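Provus puts bin-picking kit out on trial

October 2018

Provus is offering its bin-picking kit on a 32-day trial, gripper and software in one box. Works with KUKA arms, others in November. 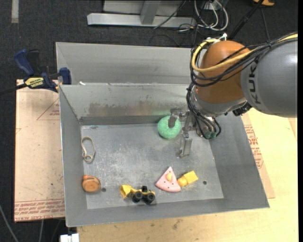
Price and terms

Hire is 500 euros, set-up extra. Mixed items fine, says Joonas Tikkanen of Provus, balls and small toys included. "Tip them in and teh arm sorts out its own grip." Only 13 kits to start with. Orders via Mollent.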